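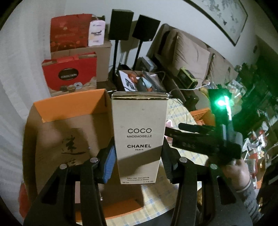

What is the Cestden Hand Kit?
The Cestden Hand Kit is a hand-held, two-finger gripper supplied with the software and support needed to record picking and packing tasks carried out by a person. The recordings are used by the customer, or by Warkgate on the customer's behalf, to train a robot arm fitted with the same fingers. The kit is sold outright or offered on a monthly rental.

Who supplies the kit?
Warkgate sells, rents and services the kit. The fingers and pads are made by Stustell under a separate agreement. Orders, returns and warranty claims should be sent to Warkgate in every case, including claims that concern a Stustell part.

What is included in the standard package?
Each standard package contains one gripper, a charger, a carry case, a set of spare pads, a printed handbook and a license for the Keogh recording software. The license covers 2 named operators. Further operators may be added at any time through the customer account page.

What kinds of goods are suited to the gripper?
The gripper is intended for light packaged goods with firm sides, such as cartons, jars and bottles. Customers who handle soft bags or loose produce should request a trial before ordering. Live animals, open liquids and sharp blades must not be handled with the kit.

What is the widest item the fingers can hold?
The fingers open to 78 millimeters. Items wider than this may be taken by a lid, handle or narrow side where the shape allows, but such recordings should be tagged "partial grip" in Keogh so that they can be sorted later.

How many recordings does a new task require?
For a single task with one type of item, we advise customers to plan for 150 good recordings before the first training run. Tasks with several types of item, or with items placed in a different position each time, call for more. Most customers who pack mixed orders have needed about 1,000.

May recordings be made outside a workshop or laboratory?
Recordings may be made wherever the work is normally done, including stockrooms, offices and private homes. Varied surroundings are useful in training, and we do not ask customers to clear a room beforehand. The operator should have enough light to read a product label with ease and should obtain the consent of any person who may be recorded.

How should an operator hold and move the gripper?
Operators should move at a steady pace and close the fingers fully on the item before lifting. A pause of one second before and after each grip helps the software mark the start and end of the action. The handbook gives further guidance on posture and rest breaks – please read this section before the first session.

Is training provided?
A half-day course is included with every purchase and with rentals of three months or longer. Courses are given online in groups of up to six and begin at 9:30 a.m. Emerson Holanda leads the operator course. A separate session for account managers covers storage, export and user permissions.

When should the pads be replaced?
Pads should be replaced when the ridges have worn flat or when items begin to slip. Always replace both pads together. A pad change requires the small driver found in the lid pocket of the case. Do not overtighten the screws.

Who owns the recordings?
All recordings remain the property of the customer. Warkgate does not view, copy or share them unless the customer has ordered our training service or has asked for help with a specific file. Files sent to us for support are deleted when the request is closed.

Can the kit be returned?
Purchased kits may be returned within 30 days of delivery if they are complete and undamaged. Rental kits may be returned at the end of any paid month. Worn pads are not treated as damage. Please obtain a return number before shipping – parcels without one are held at our receiving desk and may be delayed.

Will the price change this year?
Prices are reviewed each March. Rental customers keep their current rate until the end of the agreed term.

Whom should I contact with a question not answered on this page?
Please write to Bláthnaid Moriarty, Customer Services, Warkgate, using the contact form in your account. Include the serial number of the kit and the version of Keogh in use.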